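Step 4: Pair the Tawfik timer with your heating

Right, this is the bit I got wrong twice when I fitted mine at home, so take it slowly! You'll want the Clondico app open on your phone and the boiler switched on at the wall.

4.1 Hold the round button on the timer for 9 seconds, until the light goes green. Let go as soon as it does (keep holding and it wipes your settings, ask me how I know).

4.2 In the app, tap Add Timer and pick Tawfik from the list. Mine sat at 19 per cent for ages and then jumped straight to 100, so don't panic if yours does the same.

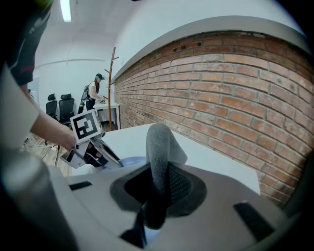

4.3 Give the timer a name. I called mine Landing, and the app is quite happy with plain names like that.

Note: if you've got an older Bromier boiler, choose Basic Mode when the app asks. You lose the holiday setting but everything else works fine.

Caution: please don't take the boiler cover off to look for the wiring. If the light stays red after 2 tries, ring your heating engineer and leave the timer unpaired until they've been.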